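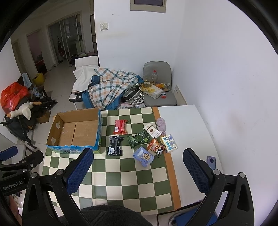 夜の11時すぎ。ねむい。でも箱だけは今日中に詰めたいので、メモがわりに書きながらやります。誤字あったらすみません。

送り先はキリ(Kiri Prendergast)。前の職場でいっしょだった子で、7月に引っ越してからまだ一度も何も送ってなかった。「お菓子ならなんでもうれしい」とのこと。なんでも、がいちばん困る。

で、テーブルに全部出してみた。緑とクリームのチェックのクロスの上。このクロス、端がオレンジで、買ったときは派手すぎたかなと思ったけど、もう見慣れた。ごはんも作業も荷造りもぜんぶこの上。右側だけクロスが足りなくて白い天板が出てるのは、もうずっとそのまま。測ってから買えばよかった。

箱は使いまわし。青い印刷のついた段ボールで、緑の丘の絵がある。浅くて広いやつ。前の面の上のふちがびりびりに破けてるんだけど、新しい箱を買いに行く時間がない。テープでなんとかする。

テープはベッドの横のグレーの椅子の上。椅子がすっかり物置になってて、ペットボトルとか白いパックとか黄色い袋とか、とりあえず置いたものが全部そこにいる。座れない。来週片づける。たぶん。

折りたたみベッドのほうも、青いふとんの上にチェックの毛布をばさっとかけただけ。白とオレンジと青の。足元に白黒の柄のバッグを置きっぱなし。これは明日そのまま持って出るからいいの。

さて中身。

赤い包みのお菓子。これはキリが昔、昼休みに毎日のように食べてたのに似てるから買った。同じかどうかは自信なし。

黒い袋。ワリック(Warrick Wihongi)のおすすめ。本人いわく「大人の味」。大人の味って何。味見してないので責任はワリックにあります。

緑の袋。パケ買い。これが場所をとる。

あとは小さい袋がいくつかと、ねこのイラストがついた水色っぽいポケットティッシュ。ティッシュを送るのはどうなのと思ったけど、かわいいから入れる。すきまに詰めるのにちょうどいい。

シュシュも入れようか迷い中。うすい紫っぽいピンクの。さっきから奥でくしゃっとなってる。自分用に買ったんだけど、キリのほうが似合いそうな気もする。うーん。髪切ったって言ってたっけ。あとで聞く。

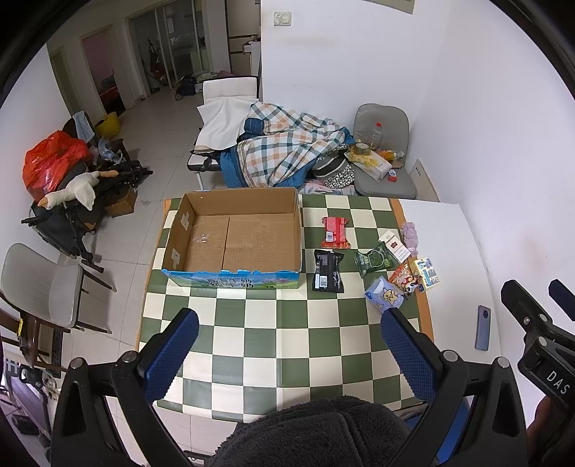
箱に対して中身が少なすぎる問題。広さのわりにお菓子がちょっとしかない。底のまんなかの合わせ目が丸見え。このまま送ったら中でがさがさ動いて、着くころには粉だと思う。

対策。

まず底の合わせ目に内側からもテープ。前に外側だけ貼って送ったとき、リンジー(Lindsay Cartwright)に「底が半分あいてたよ」と言われた。中身は無事だったらしい。それ以来、内側も貼る。

次に新聞紙。と思ったらうちに新聞がない。しかたないので去年のカタログをやぶって丸める。200ページくらいあるから余裕。つるつるの紙は丸めても戻ってくるので、ぎゅっと強めに。

お菓子は平たい袋を下、ふくらんでる袋を上。割れそうなのはまんなかに寄せる。ティッシュは最後に横へ差しこむ。角ばった箱ものは端。

白い小箱は、赤いマークのも、クロスの端のほうに置いてた青い印刷のも、送るかどうかまだ決めてない。保留。

スマホは白いところに置いてある。前に荷造りしてて、スマホごと箱に入れて封をしたことがあるんです。25分さがした。鳴らしてもらったら箱の中からぶるぶる聞こえて、せっかく貼ったテープを全部はがした。だから荷造りのときはクロスの外。これは自分の決まり。

手紙も書くつもり。といっても便せんがないので、カタログの裏表紙の白いところを切って使おうかと。失礼かな。キリなら笑うと思う。書くことは4つ。元気ですかと、黒いのはワリックのせいですと、箱がぼろくてごめんと、遊びに行きたい。

あ、送料。窓口で測ってもらうのがいつもどきどきする。軽いんだけど、箱が大きいとサイズで値段が上がるんだよね。ひとまわり小さい箱にすればいいのはわかってる。わかってるけど、ない。破れた前のふちを切って、もうひとつ低くしちゃうという手もあるか。カッターどこだっけ。

カッター、椅子の上かも。見てくる。

なかった。はさみでやる。段ボールをはさみで切ると手がいたい。丘の絵の上のところをまっすぐ切って、折り目をつけなおしてふたにする予定。絵はなるべく残したい。なんとなく。

お茶いれて休憩。こういうのって、始めると30秒で終わりそうな気がするのに、なぜかいつも夜中になる。アスナケチ(Asnakech Ayele)は荷造りがすごくはやくて、前に手伝ってもらったときは、わたしがテープの端をさがしてる間にひと箱しあがってた。テープの端を折っておけばいいんだよ、と教わったのに、今日もまた折ってない。いま爪でかりかりさがしてまs。

シュシュの返事きた。「髪、のびたよ!ほしい!」だそうです。入れます。

では続きをやる。明日の昼休みに出しにいくので、忘れないようにげんかんに置いてから寝ること。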